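Gesar open day: anyone else go?
Robots at home and at work board, 17 replies

pan_handler
Went along to the Gesar open day in June, mostly to see the Prullano arm, and I'm still grinning! Ekrem Tekin did the talk and then let us crowd round for the demo. The job was fetching a big beige thing with an oval handle hole. I assumed it'd be a grab-and-go, but the arm took its time lining up (lots of tiny nudges) and I got completely sucked in.

My favourite bit was the wrist view, fingers either side and the handle hole up there on the right. Look at the diamond pattern on those fingers!

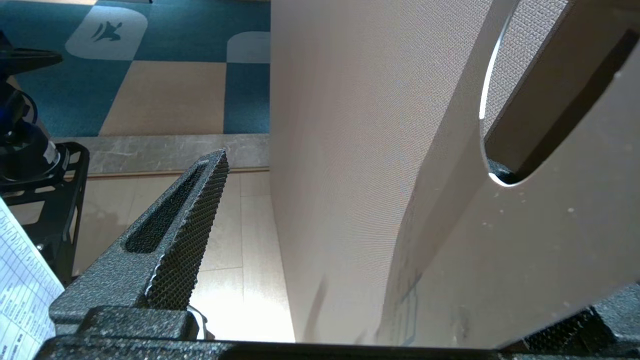

Re: Gesar open day: anyone else go?

mrs_cog
I was in the 2 o'clock group. Lovely people, tea was dreadful. I have to say I found it slow though. I could've carried the thing home in the time it spent thinking.

nullden_fan
Slow is fine by me. Did anyone ask why it doesn't just hook a finger through the hole? That's what a person would do.

pan_handler
Someone did! Ekrem said they'd tried hooking and it swings about too much, so they pinch instead. Gönül Özkan didn't look convinced, she reckoned a hook would win if you moved gently enough.

mrs_cog
I'm with Gönül. It's a handle. Use the handle.

old_spanner
Disagree. Textured fingers like that are made for pinching, you'd be wasting them. My worry is the smooth floor by the carpet, anything on wheels would hate that marble strip.

nullden_fan
Fair point about the strip. How long was the whole thing? I've got a nine-year-old who'd love it but he won't sit through a lecture.

pan_handler
Some 90 minutes with the talk. Skip the talk and stand near the front, he'll be happy. They're taking names for the autumn one at the desk.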